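Home | Projects | Tools | About

The Laundry Room Door, Finally

Posted in June by Kai Hamann
4 comments | 11 shares

The laundry room door has stuck every summer we've lived here. I put it off for three years and then did it in one evening, so I'm writing down what I did before I forget.

The first thing I got wrong was blaming humidity. I planed the latch side two years ago and it was fine until the next June. This time I closed the door on a strip of paper and moved it around the edge. It was tight at the top corner on the latch side and loose near the top hinge. The hinge was sagging.

All three screws in the top hinge spun when I turned them. Two were only three quarters of an inch long. I pulled the center one, drilled a pilot hole, and drove a three-inch screw through the jamb and into the stud. Go slow on the last few turns. I went too far the first time and pulled the jamb enough that the door rubbed on the other side, so I had to back it out half a turn.

For the other two holes I glued in pieces of dowel, let them sit through dinner, and trimmed them flush. Leonardo Amato down the street uses toothpicks for this. I've done it both ways and the dowel holds better for me.

Then I lightly sanded the spot I had planed, because I never sealed it back then and the bare wood had gone rough. Two coats of leftover trim paint, top edge included. The paint was a bit yellow compared to the rest of the door. It's a laundry room.

Total cost was one box of screws. The door closes with one finger as of 9 p.m.

Still on the list: the strike plate, which now sits a hair low, and the hall closet, where somebody before us hung the door with drywall screws. I'll get to the closet when it cools off. 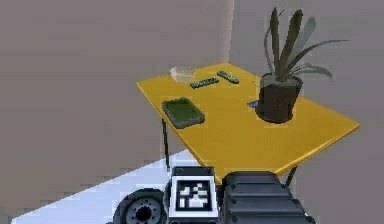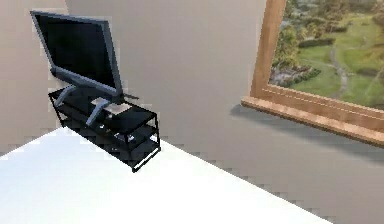
Yellow table with the potted plant, then the TV on its black stand.

Share this post | 4 comments
Older post | Newer post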